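Brown marks on painted board

Print this page | E-mail this page

Small brown marks on a white painted surface have three common sources: rust from fixings or filings, tannin from the wood beneath, and ordinary splashes. Treatment depends on which one is present, so test before repainting.

Wipe one mark with a damp cloth and a drop of washing-up liquid. Splashes lift at this stage. Tannin and rust do not – both sit in or under the paint film.

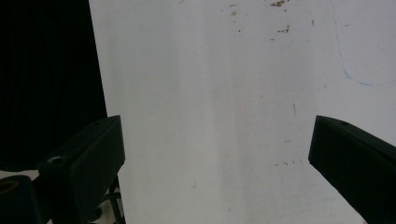
A reader from Deden writes that two coats of ordinary emulsion over the marks made no difference, and that they were back by Wednesday. Water-based paint draws the stain up again as it dries.

Use a solvent-based stain block instead. Rub down lightly, remove the dust, then apply 2 thin coats and leave 8 hours between them. Extend each coat 5 cm beyond the mark. On matt finishes, repaint the whole panel up to the nearest edge; patches show in side light.

Rusting screw heads should be taken out and replaced with plated or stainless ones before any coating goes on – filler alone will not hold the rust back.

Print this page | E-mail this page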